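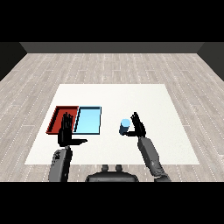 Hotholm two-tray cell, simulated
README

Read this before you trust any number that comes out of the cell. The setup is simple and the ways to get it wrong are not obvious from the viewer.

What is in the cell
One table, a red tray and a blue tray side by side on the left, one cylinder on the right, and a two-handed upper body facing them. The task label says "sort." With a single object I would call it placing, but the label is baked into the config and changing it breaks the Skimuneo loader.

Setup
Load the room first, then the table, then the robot. The loader accepts any order and gives no warning. If the robot goes in before the table, the hands can start inside the tabletop and the solver throws them out at speed.
Set the random seed by hand. The default is 7, and every run I was sent as "independent" had used it.
Run 13 empty resets before recording. I doubt the number is magic. It came from the old Horoneck notes, and I kept it after a shorter warm-up left the thumbs drifting.

Routine checks
Open the trays' collision meshes, not the visual ones. They are separate files and have disagreed before.
Close each hand on nothing and read the joint values. Left and right should mirror each other.
Reset the cylinder 9 times and compare its resting height. Any spread at all means the contact settings were changed again.

Known faults
The color-swap option changes how the trays look and leaves the goal where it was. A policy can score well with it on while ignoring color completely. Leave it off until somebody fixes it.
The January build reported success whenever the cylinder crossed a tray rim, including on its way back out. Discard those results. I have seen them quoted in two slide decks since.
Friction on the fingertips was tuned until grasps looked good. No measurement stands behind it, so please stop describing it as calibrated.

Repair
If a hand freezes, delete the cached joint file and reload. Restarting the viewer does nothing. Version 8 of the Roy export script is the last one that writes the finger limits correctly.

Last checked 2 August 2023. Transfer to hardware: untested.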